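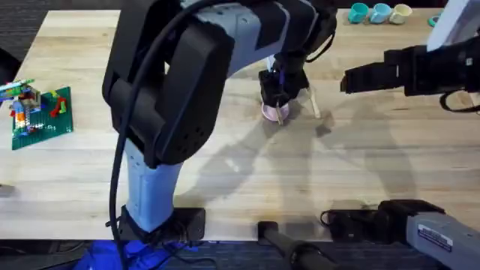

Pale wooden strips with a small pink piece out on top. Tables like this need very little, but they need it regularly.

Looking after a strip-built wooden worktop

A tabletop made of long strips of light wood is one of the easier surfaces to live with. It can be sanded, scraped, oiled and patched at home, and a mark that would ruin a painted table can usually be taken out in an evening. The trouble starts when it is left dry for a year or two and then scrubbed with whatever is under the sink.

These notes are for solid wood tops with an oil finish. If yours is varnished, skip the parts on oiling and sanding and just keep it clean.

Daily wiping

Use a cloth wrung out hard in warm water with a drop of washing-up liquid. Wipe along the strips, then go over it again with a dry cloth. Water sitting in a joint between two strips is what opens it up. Look under anything that stays in one place, such as a plant pot, a radio or the foot of a lamp.

Leave out bleach, scouring cream and anything sold for ovens. Vinegar is fine on glass but it dulls oiled wood if you use it every day.

Glue, paint and wax

For wood glue that has gone hard, lay a damp cloth on the blob for ten minutes and lift it with a plastic scraper. An old bank card does well. Keep the scraper flat and push along the grain.

Craft paint mostly comes off with warm soapy water if you catch it the same day. Once it has dried, rub with a white nylon pad and a little of the oil you use on the table.

Candle wax should be chilled with a bag of frozen peas until it cracks. Pick off the pieces, then put kitchen paper over what remains and press with a barely warm iron.

Rings and dark spots

A white ring is in the finish and will often go with a rub of oil and a fine pad. A black spot means water has met iron, usually from a tin or a wet screw. Sand it lightly, and if it is still there use oxalic acid crystals from a hardware shop. Wear gloves, follow the packet and rinse the patch well.

Sanding and oiling

Clear the table completely. Sand with 120 grit, then 240, then 400 if you like a very smooth top. Always sand with the strips. Going across them leaves scratches that show up as soon as the oil goes on, and then you have to start again.

Vacuum the dust and wipe with a damp cloth. Let it dry overnight.

Put on a thin coat of oil with a lint-free rag, wait 20 minutes and wipe off everything that has not soaked in. A second coat can go on the next day. I use Skavico table oil, and one tin has done nearly 7 coats on our table. Vodano's is thinner and needs an extra coat, but it smells less, so it is the one I would pick for a flat.

Lay used rags flat outdoors to dry before they go in the bin. Oily rags left in a heap can catch fire by themselves.

We oil ours in May, when the windows can stay open, and again before the heating goes on.

Small things on the work surface

Cups and little dishes do less harm if they have a smooth base. Run a finger round the bottom, and if it feels gritty, rub it on wet 400 paper. Thin sticks, skewers and lengths of dowel are best stood in a jar with a heavy foot, where they won't roll. If you are gluing or painting, put down a sheet of baking paper first.

Clamps and anything bolted to the edge

Put a scrap of softwood or thick card between the metal and the table. Check bolts now and then, as a wooden top swells and shrinks with the seasons. Tighten by hand until snug and stop there. If the wood has a dent from a clamp, a damp cloth and a warm iron will raise most of it.

Reader's tip

Frans De Bruijn wrote in about gaps between strips. He mixes fine sanding dust from the same table with wood glue, presses it in with a palette knife and sands it flush once it is hard. It takes oil a little darker than the wood around it, so try it on the underside first.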